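Freight Rail Economics, Session 9
Reading the Short Line Announcement

Bring the Sekivley packet and a pencil. We will mark up the release line by line, so a clean copy is best.

1. Where we left off

Last time we looked at how a short line makes its money: a per-car handling fee from the big railroad it connects to, some storage income, and whatever it can charge for switching. Keep that in mind when you read anything a short line says about growth. A carload is a unit of revenue. It tells you nothing about profit until you know the fee, the crew hours and the condition of the track.

2. The Sekivley case

The Sekivley branch runs from the Gwynne elevator to the interchange at Brultetti. The release says the branch has been "restored to full strength" and that a 98-car train was loaded at Gwynne in August. Both claims may be true. I would still like to know the following before I repeat either one.

What was the line's strength before? The packet gives a figure for one year only. With a single year you can't draw a trend, and the release draws one anyway.

How many trains of that length have run? One long train is an event. A shuttle contract needs them on a schedule, with loading finished inside the time the railroad allows. The release mentions one train and then switches to the word "service."

Who paid for the ties? Look at page 3 of the packet. The public share of the work is listed under "partners," with no amount beside it. When amounts are left out of a paragraph that is otherwise full of numbers, write a question mark in the margin. 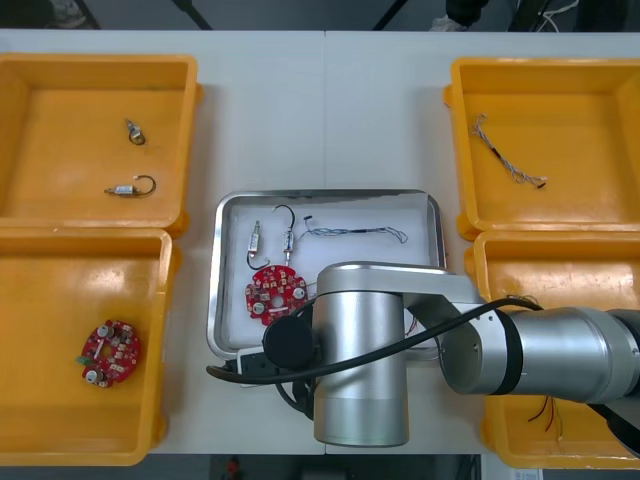
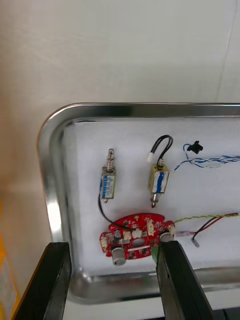
3. Jobs and trucks

The two favorite numbers in this kind of writing are jobs supported and trucks taken off the road. Treat them differently.

Jobs "supported" usually come out of a multiplier. The Sekivley release claims 14, and the footnote says this includes work at the elevator. The elevator was open before the branch was. Unless it hired people because of the rail service, those jobs belong in another column.

Truck counts are better in principle, as a railcar of corn really does hold several truckloads. But corn has to reach the elevator somehow. It comes by truck. What the branch may remove is the long haul from Gwynne to the river terminal, and what it may add is more short hauls on county roads, which are the roads least able to take it. I have yet to read a release that reports the second part.

4. Nevow, for comparison

Nevow is the other line in your packet, and the people who run it are duller writers, to their credit. They give carloads for each year, including two bad ones. They say what the bridge work cost and how much of it was a loan. They also admit that a single shipper provides most of the traffic. That last point should worry you more than anything in the Sekivley release, and you only know it because somebody printed it. Don't mark Nevow down as the weaker line on that basis. We have no idea how concentrated Sekivley's traffic is.

5. For next session

Rewrite the Sekivley release in one page using only statements you could defend from the packet. Most people end up with half a page. Attach a list of what you would ask the railroad for, in the order you would ask. Skip adjectives.

Read the chapter on car supply as well. The author is too trusting about lease rates, in my view, but the tables are sound.

Related handouts
Session 7: Interchange Agreements
Session 8: Where Short Line Revenue Comes From
Session 10: Car Supply and Leasing
Glossary of Rail Terms

Handout updated 8 May 2021 | Contact the course office | Back to top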